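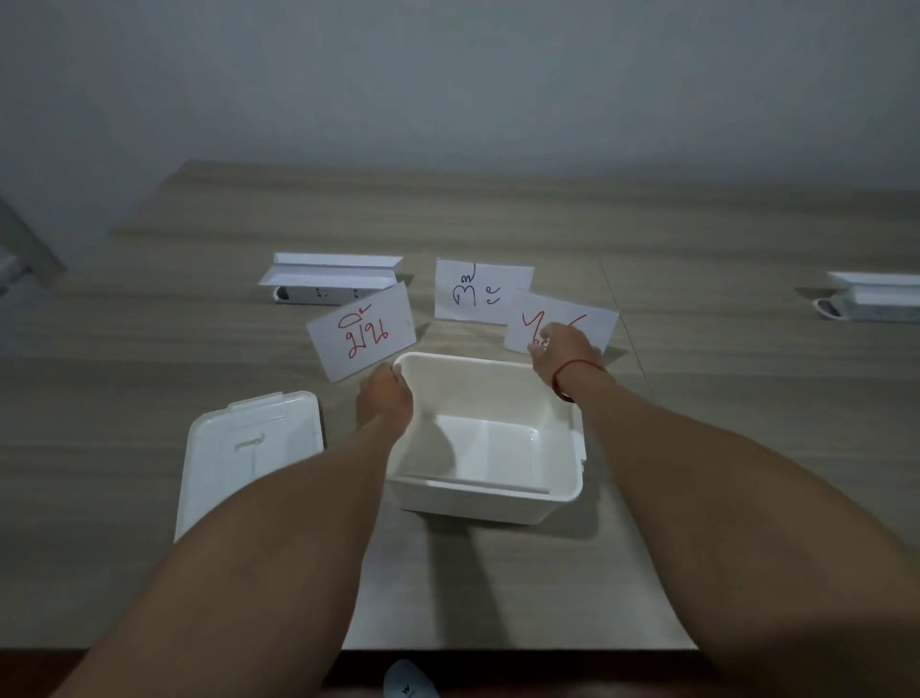 Nolosia Regional Museum, Department of Language and Local History

Progress report to the Wastby Foundation
Project: Words of the Trostik Valley
Period covered: project start to 31 December 2020
Prepared by: Etelka Barta, project leader

1. Where the project stands

The first part of the work is finished, with one exception which I describe in section 4. The old word collection of the museum is now typed into the database in full, and it has 3922 entries. In the application we wrote that we expected fewer. The difference comes mainly from the second collection of Ferenc Takács, the former schoolteacher in Upper Trostik. When we wrote the application we knew only his first collection. His daughter brought the second one to the museum in February, in very good condition, and we decided to include it.

The recording of speakers went more slowly than we planned. The reason is the epidemic, and I believe it will not surprise the Foundation. Between spring and summer we did not visit anybody at home. Most of our speakers are over seventy years old and several have weak health. We continued by telephone, but the sound is not good enough for the study of vowels, and we use these calls only for word meanings and stories.

2. The word collection

Typing was done by Rozália Bodnár and, from the summer, also by Zsolt Illés. Each entry has the word in the spelling of the collector, the word in our own spelling, the meaning, the village, and the example sentence if there is one. In the beginning we wanted to correct the spelling of the collectors during typing. After two weeks we stopped, as it was clear that two people correct in two different ways. Now the original spelling stays as it is, and the second spelling is added afterward by one person only.

The entries are not equal in quality. The words for work with hay, sheep and milk are described very carefully, often with a remark on who uses the word and who laughs at it. The words for the house are fewer. For clothing we have almost nothing from the lower villages, although we know from the parish inventories that the clothing there was different. Mr. Takács wrote in one of his notebooks that he "did not like to ask the women about skirts," and I think this explains a part of the gap. Rozália Bodnár has prepared a separate list of questions on clothing and sewing, and it will be used first in the next round of visits.

A question came up about the words which are offensive to today's reader. There are some insulting names for neighboring villages, and a smaller group of words for people with an illness. We keep them in the database and we mark them. In the printed booklet the village names will appear in a short chapter of their own with an explanation, and the second group will be left out. If the Foundation has another opinion on this we would be glad to hear it before the text goes to the printer.

3. Recordings

We have 83 recordings now, from telephone and home visits together. The shortest is a few minutes, where a lady remembered only one counting rhyme, but it is a complete rhyme and we did not have it before. The longest is a whole afternoon on the building of a lime kiln.

The visits started again in late summer, when it was permitted, and we held them outdoors when the weather was good. This brought a new problem, namely wind and chickens. Zsolt Illés bought a better wind cover for the microphone from the small equipment budget and the later recordings are much cleaner.

Transcription is behind the schedule. One hour of speech takes a full working day, and for the speakers from the mill hamlets even longer, as they drop the endings of words and we must listen many times. I planned half of this time in the application. This was my mistake. I have moved hours from the travel budget, which was not used up, to transcription, with the agreement of Domenica Tanner at the Foundation, for which I thank her.

4. What is not finished

The sound archive on the museum website is not open yet. The company Brandão, which makes the site, delivered a trial version in the autumn. The search works well in it for our spelling, but it does not find the words with the special letter for the dark "a," and it finds "barn" when the visitor is looking for "bran." The first fault is more serious, because it touches almost 300 entries. The company has promised a correction without extra payment. We do not want to open the archive before we have tested it ourselves.

Seven speakers have not yet signed the permission paper. Two of them agreed by telephone and only the signature is missing. One family prefers that the voice of the grandmother is not public, and we will respect it. That recording will be available only in the reading room of the museum.

5. Work with schools

The school in Nolosia was to have a dialect afternoon in spring, and it was canceled. Instead, the teachers gave the children a task to ask at home for one word that they do not hear on television. The answers came to us by letter and by e-mail. Many were known, and some were simply jokes of the grandfathers. But among them was a word for the thin ice at the edge of the river, "sirka," which is in none of our sources, and afterward two speakers in different villages confirmed it without our help. It is now in the database with the name of the pupil who sent it, and his parents gave their consent.

We would like to repeat this task every year. It costs only postage.

6. Money

A full table is attached separately by our accounting office. In short: the salaries were paid as planned, travel is well below the plan, transcription is above it by the amount that was moved, and equipment is exactly on the plan. The printing money is untouched. The offer of the printer is valid until the summer, and it is for 20 pages more than in our application, at the old price.

7. Next steps

In the coming half year we will finish the transcription of the home visits, add the second spelling to the remaining entries, and begin the visits on clothing if the rules allow it. Rozália Bodnár will write the first version of the booklet. Zsolt Illés will test the website and keep contact with Brandão.

We also ask the Foundation for one decision. The application promises a printed map of the villages with the booklet. Two of the village borders are drawn differently in our two sources, and the speakers do not agree either. We could print the map with no borders, only with the names. It would be more honest and also easier to read, but it is a change from the contract and so I would need a written agreement.

I am available for any question at the museum address, in the mornings also by telephone.

Etelka Barta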